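Imprimer | Envoyer par e-mail

Galerie : plier les maillots, vraiment ?

26 juin 2021

Chaque fin de saison, on me ressort la même promesse : un maillot de basket bien plié prendrait moitié moins de place, ne froisserait pas et se retrouverait d'un coup d'œil. J'ai fini par lire les fiches. Celle de Telosham recommande la bande longue, numéro à l'intérieur. Celle de Zustus jure par le rouleau et vend, tiens donc, les élastiques qui vont avec. J'ai un vestiaire à remettre en ordre, 268 maillots à ranger avant l'été et assez peu de patience pour les méthodes brevetées.

Voici donc quelques vues et ce que j'en pense. Je précise que je plie moi-même depuis des années, sans avoir jamais été convaincu que cela change grand-chose le jour du match.

La bande longue, donc. Un maillot rouge plié dans la longueur : à gauche le bord est net, on voit la couture de l'ourlet, et les chiffres noirs cernés de blanc ressortent entre les épaisseurs. À droite, c'est une autre affaire, le tissu remonte en paquet. J'attends qu'on me montre une fiche qui parle de ce côté-là.

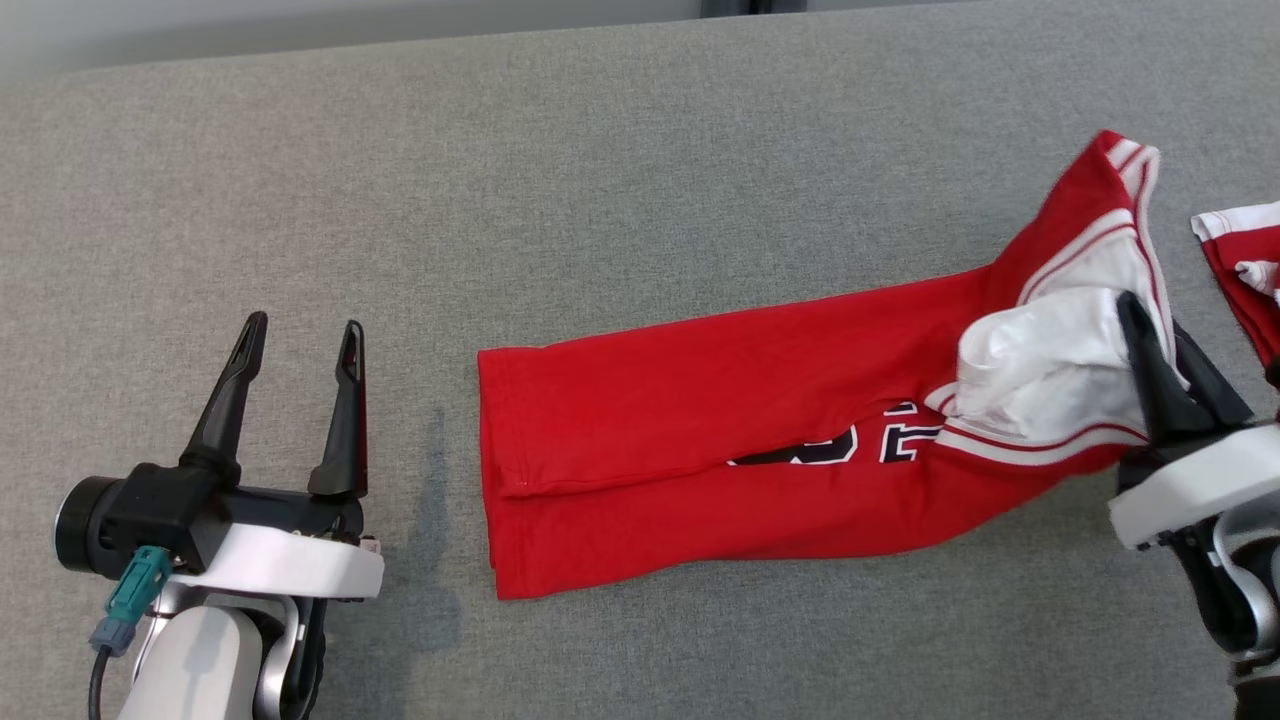
Chez nous on a essayé la bande pendant toute une saison, et les numéros se retrouvent moins vite qu'avec un simple pli en quatre, me répond-on au club voisin. Il faut rouvrir chaque maillot pour savoir à qui il revient, et autant dire qu'après trois ouvertures la pile n'a plus rien d'une pile.

Je veux bien le croire. La fiche Telosham suppose que l'on range par taille et que tout le monde se moque du numéro. Dans un vestiaire de jeunes, c'est l'inverse : le gamin veut le sien, tout de suite, et la taille vient après. Quant au gain de place, j'ai mesuré avec mes propres bacs, des Gukeo achetés en mars. En bande ou en quatre, le couvercle ferme au même endroit. Il ferme mal, d'ailleurs, mais c'est un autre sujet.

Reste l'argument des plis marqués. On lit partout que la bande ménage le flocage. Possible. Mes maillots les plus abîmés sont ceux qu'on a laissés en boule au fond d'un sac, et là aucune technique de pliage n'y change rien.

La boule, justement. Rouge froissé au milieu, manche blanche étalée vers la droite avec ses deux fins liserés rouges à la couture. Les partisans du rouleau disent qu'il suffit de partir de là. Moi, je commencerais par remettre les manches à plat et chercher l'encolure. 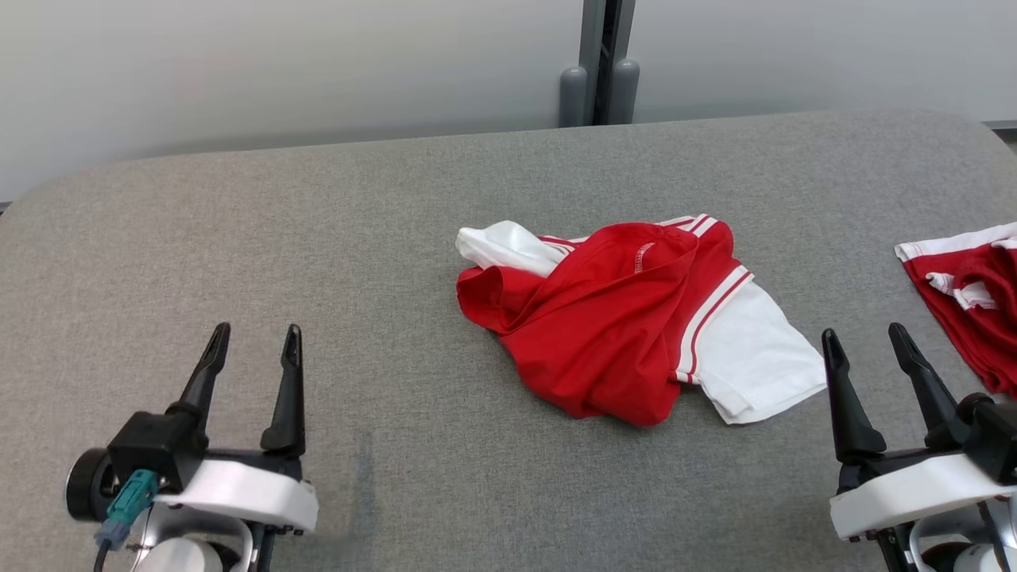

Il paraît qu'un maillot secoué deux fois par les épaules se remet presque tout seul, sans table et sans méthode ; c'est du moins ce que soutient une lectrice qui en lave toutes les semaines. Elle ajoute que le pliage n'a d'intérêt que si le linge est parfaitement sec.

Sur ce dernier point je n'ai rien à redire. Sur le reste, j'ai secoué, et j'ai obtenu un maillot secoué. Si quelqu'un a mieux, les commentaires sont ouverts. Pour l'instant je reste au pli en quatre, numéro dessus, et je rends les élastiques.

Commentaires (4)

basket_du_bas : Et les shorts ? Personne ne parle jamais des shorts. Glissés dans le maillot ou à part ?

Mimi : À part, sinon on en perd un par tournoi.

rangetout : Pas d'accord sur le rouleau. Dans un sac de sport c'est imbattable, dans un bac je vous l'accorde, ça roule partout.

lessive40 : Les bacs Gukeo, les miens ferment très bien. Il faut peut-être en mettre moins dedans.

À lire aussi

Sacs de match : ce qu'on y met et ce qui n'en sort jamais
Étiqueter le linge du club sans y passer l'été
Chasubles : faut-il les laver à part ?
Galerie : les étagères du vestiaire, avant les travaux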